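Section 2: Siting and first use of the Genlow propagator

1. Choose a bright spot out of direct sun, within reach of a socket. Any low, level table will do as a stand. Check that its parts are fully home before you load it.

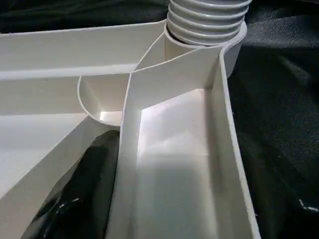

Fig. 1. Ribbed section and round white collar.

2. Rinse the seed trays and lid in warm water. Leave them to drain.

3. Lay the heat mat flat on the stand with the cable towards the wall.

CAUTION: Do not fold the mat or run it under a cushion or rug. 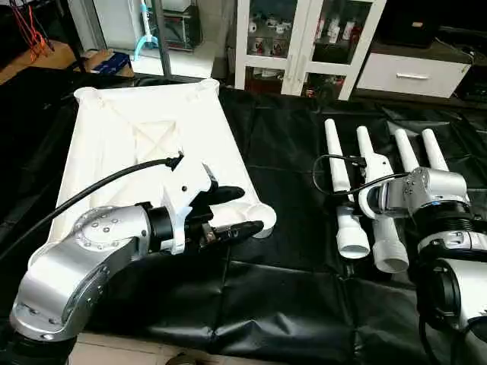 4. Fill each tray with Dondwood seed compost to just below the rim, then firm it lightly. Water from below and let the surplus drain off.

5. Sow thinly and cover with a little sieved compost — very fine seed can be left uncovered.

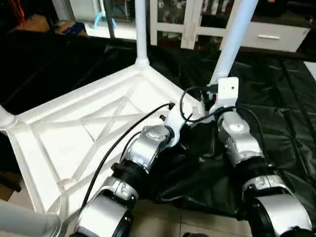 Fig. 2. White plastic table, upside down.

6. Fit the lid with both vents shut. Set the dial to 20 degrees and leave for over 17 hours before checking the compost.

NOTE: A light mist inside the lid is normal. If drops run down the sides, open one vent. 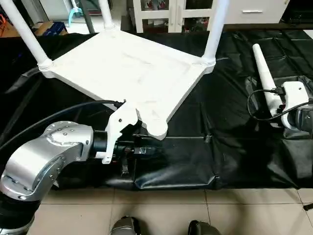 A full set of trays is heavy once watered, so carry them one at a time. If you use a small plastic table with tubular legs, look at the rounded collars where the legs meet the top and push home any that have worked out. Spare lids are sold as part 307.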